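12/2/21

## Unit 6: Assessing a two-arm service robot before purchase

The product under review is the Lullotis, a mobile base with two arms, sold by Bendent. The task kit comes from Fanis. Read the data sheet before the lab.

**Reach.** The vendor quotes 800 mm per arm. Measure from the shoulder joint to the fingertip – the sheet does not state which points were used.

**Cabinet task.** Score each door separately:

- approach and stop
- contact with the door edge
- door swing, in degrees
- clearance between door and arm

A trial ends after 10 minutes or at the first collision. Run 12 trials per door. Do not average upper and lower doors; the lower one puts the arms close to the floor and loads the wrist differently.

**Service contract.** The October quote covers gripper fingers but excludes wrist joints. Compare it with the Đàm offer, which bills parts and labor apart.

**Due next session:** one page on which costs scale with the number of trials. 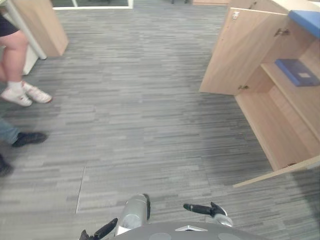
*Fig. 1. Cabinet task, head camera: upper and lower doors open, grippers empty.*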